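Simulating a Shared Workshop Arm Before Building the Bench
Student project report, Thịnh Ông and Ataberk Oral
Griltbridge Makers' Workshop, June

1. Purpose

The workshop at Griltbridge has agreed to give us floor space for one arm and one low piece of furniture to work on. Before anything is bolted down we wanted to know where the base should sit, how tall the pedestal should be, and whether the arm can reach a part standing upright near a wall. Moving a real base means drilling the floor again, so the layout work was done in simulation. The files are kept in a project folder named Sarville, and the control script is called Trình.

2. Room model

The room is simple on purpose. It has textured red walls, a dark floor and a white dresser against a wall. Wall and floor textures came with the asset pack and were left alone. Only the dresser and the base were treated as variables. The test part is a finned bomb prop from the same pack. We picked it because it is narrow at the nose and wide at the fins, and a grasp that works at mid-body can fail a short distance higher up.

The dresser position was fixed early. The base was then shifted in small steps until the arm could come down on the part without folding back on itself.
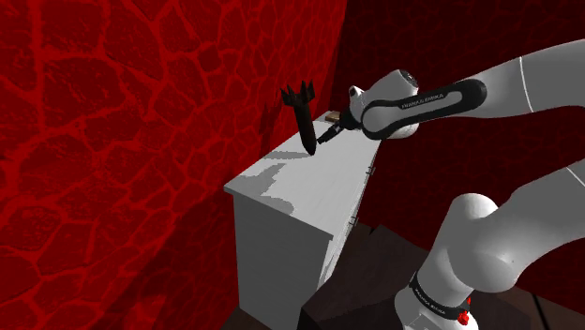 Figure 1. Fingers beside the body of the part, arm coming in from the right. A small tan box lies farther back on the dresser.

The approach in Figure 1 is from the side and slightly above. A straight-down approach was tried first and dropped, as the fins block it. The side approach has its own problem: the part stands near the corner, and any overshoot in the script puts the gripper into the wall. We added a stop plane 15 mm off each wall surface. The script checks the plane at every waypoint and quits with an error if it is crossed.

3. Physics settings

Contact was the slow part of the work. At the default settings the part slid out of the fingers as soon as they closed. Raising friction alone helped a little. Raising the number of solver steps helped more, and we ended at 2000 steps per second for the contact tests. Reach tests do not need this and were run at the default rate.

The collision shape of the part matters as well. A single hull around the whole part fills in the gaps between the fins, and the fingers then touch air. We split the shape into 2 hulls, one for the body and one for the fins. Splitting it further made the script slower with no change we could measure.

4. Multi-finger hand

The workshop owns no multi-finger hand, but Ataberk wanted to know whether the same base position would suit one. A three-fingered model was loaded in place of the parallel jaws and moved over the dresser with its fingers open. Only clearance was checked. The drawer handles stand out from the white surface they are mounted on, so they were kept in the collision model along with the panel. 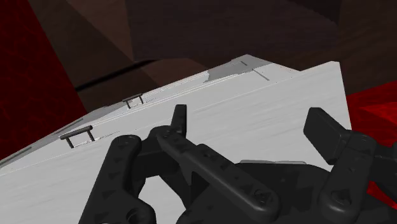 5. Lift test

For the lift test we went back to the parallel jaws. The sequence is approach, close, wait, raise. Closing force was set by trial. The wait is there to let the contact solver settle; without it the part picks up a spin that has nothing to do with the grasp.

Orientation was left free. The part does not have to stay upright for a run to count, provided it is clear of the surface and between the fingers when the script reads its pose. This is a loose rule — Thịnh would have preferred a limit on tilt — and a later version should have one.

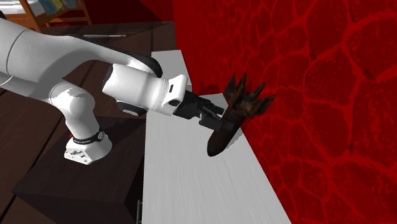

Figure 2. Part held just above the white top, nose down, fins to the upper right. The base stands on its dark pedestal to the left.

The wall side remains the tight side of the layout. We would like more room there in the real build, and the drawing we gave to the workshop shows the furniture pulled out from the wall.

6. Open items

Cable routing was not modeled. The pedestal is a plain block in the simulation and has no mounting holes. The real one will be welded from parts ordered through Wutance, and its height can still change if the plate stock does. Friction values were tuned for one part only and should not be reused without a new test.

Contact: Sarville project folder, Griltbridge Makers' Workshop | © Thịnh Ông and Ataberk Oral | Back to top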